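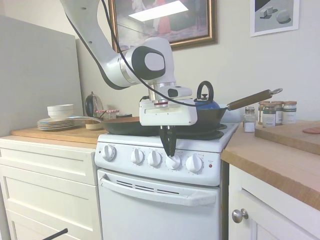 Yeison Tello

Economía doméstica aplicada. Apuntes de la sesión 6: la cocina y lo que dejamos encima

Quien faltó el día de los cajones, que le pida las notas a Kylie Baxter. Tienen letra legible, virtud que no comparto.

1. El fuego como estantería

En teoría, sobre una cocina se cocina. En la práctica se guardan cosas. La de la foto lleva una sartén oscura a la izquierda, una especie de wok negro a la derecha y una tetera azul detrás, y con eso ya tenemos tema para toda la hora. Llamaremos «ocupación residente» a lo que vive sobre los fuegos entre comida y comida. Cada cual sabrá qué tiene en su casa. La mía no entra en examen.

2. Mangos

Regla del curso: ningún mango asoma por delante. Se giran hacia un lado, sobre la encimera, como el de la sartén (hacia la izquierda) y el largo, de madera marrón, del wok (hacia la derecha). Hacia otro fuego encendido, tampoco. El mango de madera se chamusca y el metálico se venga más tarde, cuando uno lo agarra con toda confianza.

La anilla del extremo sirve para colgar. Lo digo porque en las prácticas de octubre casi 115 fichas la describían como «adorno».

3. Mandos

Cinco mandos blancos, redondos, iguales. El de la izquierda queda apartado de los otros cuatro. Antes de tocar ninguno se leen las marcas impresas alrededor, o lo que quede de ellas después de años de estropajo. En mi primer piso en Ronditham las habíamos borrado por completo y encender el fuego correcto era cuestión de fe.

El piloto rojo se consulta siempre antes de salir. Qué indica exactamente depende del modelo: manual, página del panel.

4. La encimera contigua

Platos debajo, cuencos encima. El orden inverso lo defendió Zeyu Lu en clase con mucho ardor y un solo cuenco superviviente.

Vale tener la vajilla junto a la cocina si se va a servir enseguida. Para guardarla, armario: la grasa viaja y los dibujos del borde la retienen muy bien.

Tarea

Dibujar en planta la cocina propia, con los mangos orientados tal como están hoy. Sin ordenar antes, que se nota. Entrega en el casillero 258, a nombre de Kiri Treloar.

Lectura: Rutherford, capítulo 3. El 4 es opcional y va de trapos.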